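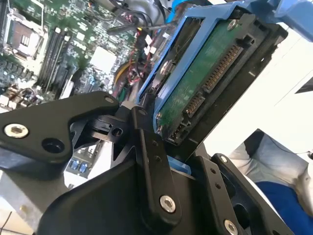
Marner Transfer Desk review: a season of rumors in one subscription

Posted Fri 14 June by Rungnapa Thongsuk

The summer window is when I spend the most time reading about soccer and the least time watching it. Marner Transfer Desk is a paid service made for that stretch of the year. It collects transfer news, contract end dates and reported fees, and it sends alerts for the clubs you follow. I have used it since November, which covers one full winter window and the start of this summer.

I paid for it myself. I follow Jarkville closely and keep an eye on 2 other clubs, mostly because they keep buying our fullbacks.

What you get

There are three main sections. The first is a feed of stories, sorted by club. The second is a contract table, which shows when each player's deal runs out and whether there is an option year. The third is the squad planner, where you can move players in and out and see how thin you are at each position.

Setup is quick. You pick your clubs, choose how many alerts you want and sign in on your phone. I had it running before halftime of a dull league game. The website and the phone app keep the same settings, although changing your list of clubs on one can take an hour to show up on the other.

The feed

Every story gets a grade. "Confirmed" means a club has announced it. "Advanced" means talks are under way and at least one side has said so. "Reported" means a newspaper or broadcaster has run it, and "Talk" covers everything else. I turned off Talk in the first week and have not missed it.

The grading is careful for the most part. When our striker was linked with a move in January, the story sat at Reported for days while other sites were already printing his new shirt number. He stayed. Marner moved the story to a "Closed" list with a short note on who had reported it first, and I could go back and check. I would like more sites to do that.

It is slower than social media. On the last day of the winter window I got the alert for our loan signing 11 minutes after the club had posted it. If you want to be first in the group chat, you will be disappointed. For me it was fine, except on that one night.

The stories are short, usually a few paragraphs. There is not much opinion in them and no long features. You will still need your local paper for that.
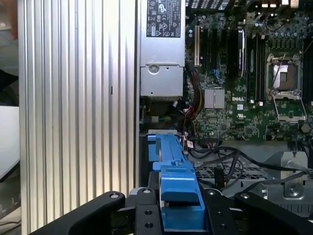

The contract table

I would keep paying for this part alone. The database listed 3482 players when I checked this week, and you can sort by expiry date, age, position or club. Players with a year or less remaining are marked in orange. I used it before our end-of-season supporters' meeting and found that both center backs and the backup goalkeeper run out next summer, something the club had not mentioned in any of its updates.

Option years are handled well. The table says whether the club, the player or both have to agree, where that is known, and leaves the box blank where it isn't. I prefer a blank box to a guess.

The weak spot is the lower divisions. Padilla, who came up this year, had several players listed with last season's contracts until April. I sent in a correction with a link to the club's own statement and it was fixed in two days. Another one I sent about a youth player has had no reply. Women's teams are included for the bigger clubs only, and the dates there are patchy.

The squad planner

I wanted to like this more than I did. You drag a player out, search for a replacement and drop him in. The planner then shows the average age of the squad and how many homegrown players you have. That much works.

The wage figures do not. They are estimates, and they are marked as estimates, but the planner adds them all up and gives you a total as if it were solid. According to my version of the Jarkville squad, we could afford two new wingers and a striker. Anyone who has read our accounts knows that is not going to happen. There should be a way to turn the total off.

It also has trouble with players who cover more than one position. Our captain has played right back and holding midfield all year, and I had to choose one. The planner then told me I was short in the other.

On a phone the drag and drop is fiddly. Use a laptop or a tablet if you have one.

Alerts

You can set these by club, by player and by grade. With one club at Confirmed and Advanced only, I got 272 alerts from November until the end of May. That sounds like a lot, but contract renewals, loan recalls and youth deals are all included. You can switch off youth deals under Settings, then Clubs, then Squad Level. It took me until February to find it.

Quiet hours work as they should. Alerts held back overnight come through as a single list in the morning.

Compared with Wirneo

I had Wirneo for the two seasons before this one. It is free with ads, it is faster, and the match coverage is much better. Marner has no live scores at all. On transfers, though, Wirneo puts everything in one stream with no grading, and the same rumor comes back four or five times with a new headline. I have kept Wirneo on my phone for match days.

Canceling

I tested this in March by starting to cancel the monthly plan. It is done from the account page and there is no phone call. You keep access until the end of the paid month, and your clubs and saved squads are there if you come back. The yearly plan is not refunded once it has started, so try a month first.

Who should get it

It suits someone who follows one or two clubs closely and cares about contracts and squad building. If you mostly want scores and highlights, it has very little for you. I would start the monthly plan when the window opens and stop it when the window shuts, unless you are the sort of person who looks up expiry dates in October. I am, and I have renewed for the year.

Rating: 4 out of 5. The contract table is the best I have used, and the planner needs another season of work.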